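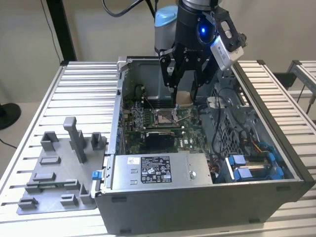

What is the best way to lay out a desktop computer before you take parts out of it?

Lay the tower flat on its side with the open side facing the ceiling, at a height where you can look straight down into it, and leave a clear patch of bench next to it for everything that comes out.

I love an old tower PC. You can open one with your hands, most of what's inside comes out and goes back again, and on an afternoon when it's raining in Brelbridge there is nothing I'd sooner have on the bench. These are my workshop notes on the subject, added to whenever I learn something (usually the hard way). Last updated 15 November 2024.

Before the side panel comes off

Shut the computer down properly, switch off the power supply if it has a switch on the back, and pull the cord out of the machine. Then press the power button once and hold it for a few seconds. Unplug the monitor, the speakers, the printer and that mystery cable too. I used to leave the network cable in and forgot it twice, and both times I dragged the whole tower sideways when I turned it.

Take a picture of the back with everything still plugged in. Take another of the inside as soon as the panel is off, and a few close ones of the corners where the small front-panel wires go. Those little wires are a misery to put back from memory!

Pick the right surface

Hard, flat and bare is what you want. Carpet is the worst place for this job, and a bedspread is nearly as bad: static, fluff and vanishing screws all at once. A kitchen table is fine if you put down a big sheet of plain cardboard, and you can write on the cardboard, which I'll get to in a minute.

Metal benches are sturdy and easy to wipe, and I'm very fond of them, but keep bare circuit boards off the metal. And if your bench top has slats or gaps in it, put a tray under your small parts. I have spent far too much of my life on my knees with a flashlight.

A place for every part

Find yourself a holder for loose pieces before you start loosening them. Mine has been a muffin tin, an egg carton and a silverware tray at various times, and all of them worked. The best kind has raised edges or little posts that stop things from sliding when you bump the bench. If you know someone with a 3D printer, ask for a plate with slots and pads sized to the parts you handle most. You'll use it constantly.

With the cardboard method, draw a rough outline of the case and push each screw through the cardboard at the spot it came from. It looks silly and it is the single most useful thing I do. Drive screws and case screws can look alike and have different threads, and the wrong one forced in will chew up the hole.

Look for the colored bits first

Many office towers go together with very few tools, and the makers often color the parts you're meant to grab. The Dell up at the top has blue retention clips by the expansion slots, a blue latch at the power supply and blue caddies around the hard drives. So before you reach for the screwdriver, spend a minute hunting for anything in a bright color and see which way it wants to move. If a part won't budge with gentle pressure, there is nearly always a second catch somewhere. Look again before you pull harder.

Cleaning out the dust

Do this outdoors or in the garage. You will be amazed by what's in there, and you don't want it on the curtains.

Use short puffs of canned air and keep the can upright. Hold each fan still with a finger or a wooden skewer while you blow on it. A soft, clean paintbrush does a lovely job around the slots and the back panel, and I keep one marked with tape so it never goes near paint or varnish. Please don't use the household vacuum inside the case. The nozzle can build up static, and it will happily swallow a tiny jumper you didn't know you had.

Perforated metal, such as you find around drive cages, holds on to dust like felt. Brush from the outside, blow from the inside, then brush again. If there are cables threaded through it, leave them where they are and work around them.

Handling memory, cards and drives

Touch bare metal on the case before you pick up any board, and hold boards by their edges. Memory sticks have a clip at one or both ends of the slot. Open the clips fully and the stick practically hands itself to you. Going back in, line up the notch and press evenly until the clips close.

Graphics cards generally have a catch at the inner end of the slot as well as the clip or screw at the back of the case. Free both. On a hard drive, unplug by the connector and never by the wires, and stick a bit of masking tape on each drive with a letter on it if you have 2 of the same kind.

Take extra care at the processor socket

Leave the processor alone unless you truly need to move it. If you do, here is my routine. Lift the lever all the way, open the retention frame, raise the chip straight up by its edges and put it directly into its holder. An open socket shouldn't stay open any longer than it must. Keep sleeves, brushes and coffee away from it. When the chip goes back, match the corner mark and the notches, lower it straight down and let it sit under its own weight. It needs no pushing. Close the frame, then the lever.

You'll want fresh thermal paste before the cooler goes back on. Clean the old paste off with a lint-free cloth and a little isopropyl alcohol, and use a small dab of new.

Never open the power supply

The silver or black box with the safety label stays closed, even when it's unplugged. Blow the dust out through the vents and call it done. If it's faulty, replace the entire unit.

My small kit

Everything fits in a shoebox-sized tub I picked up at Šimko, the hardware store on the Stutcombe road, for $6:

Phillips screwdriver, medium, with a long shaft
Soft paintbrush
Wooden skewers
Masking tape and a pen
Lint-free cloths
A headlamp (so much better than holding a phone in your teeth)
Reusable cable ties, pack of 20

Putting it back

Work in reverse order and use your pictures. Run a hand lightly over every connector before you close up, and check that no cable is resting against a fan. I like to start the machine once with the panel still off, hands well clear, to see the fans spin, then shut it down, unplug it again and fit the panel.

If you've ended up with a tower that really is past saving, pull the drives and take the rest to electronics recycling. Ours is at Flundilthorpe, past the garden waste, and they'll take loose cables in a bag as well.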